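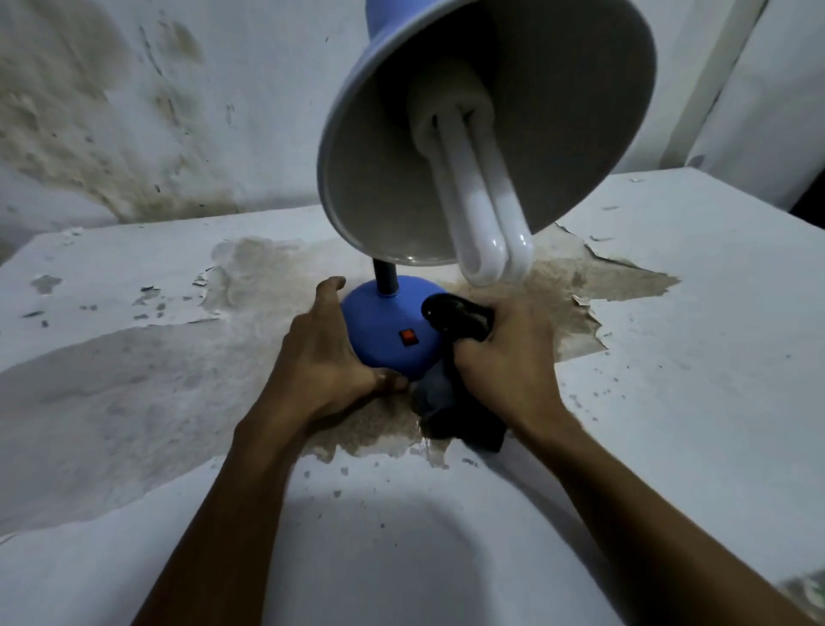

Lutfa Abeysekara

3. What people did with their evening light

I came into this part of the study thinking I'd be writing about bedtimes. The surveys we mailed out in Trurna asked when people turned in, when they got up, and how they felt the next morning, and I had a nice tidy plan for all of it. Then the comment boxes came back full of lamps! People wanted to tell me which one they read by, where they'd bought it, and who in the house complained about it. So this section is mostly about reading at night, and sleep only gets a look in toward the end.

We had 40 households in the diary group, and 25 of them kept the diary going through the whole of January (I had hoped for more, but it was a dark month and the booklet was long). Each person wrote down when they sat down to read, what they read, and which lights were on in the room. I left "read" wide open on purpose. Seed catalogs counted, and so did homework, bills and the backs of cereal boxes.

The first thing I noticed was how few people used the ceiling light. They'd switch it off once the dishes were done and move to a smaller lamp, often the same one every night, and the rest of the house sort of arranged itself around that spot. My co-author Uldis Krūmiņa calls this the "camp" and I've given up trying to talk him out of it.

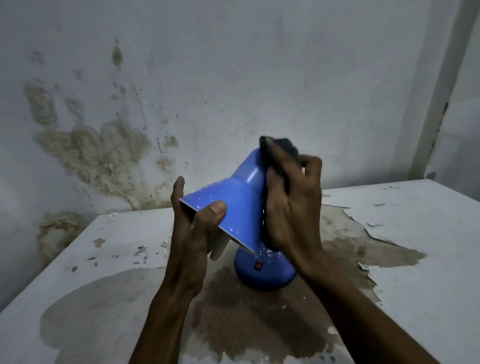

Figure 3. A blue desk lamp.

Camps moved less than I expected. In the Conceição apartments, where the rooms are small, a family would share one table and take turns at the bright end. One mother wrote that her son did his math there until eight and then "I get my chair back." In the bigger houses out by Amgate people spread out more – and, going by the diaries, they read for shorter stretches. I don't want to lean on that too hard. The Amgate group was older and had more televisions, and I can't pull those things apart with the numbers we've got.

The mailed survey is sturdier, with 2675 usable replies. People who said they had a regular reading spot also gave steadier bedtimes, weeknights and weekends both. Whether the spot makes the habit or the habit makes the spot, I really can't say from a single survey, and Uldis and I still argue over it. We come back to the question in Section 4, using the follow-up calls we made to 18 of the diary keepers.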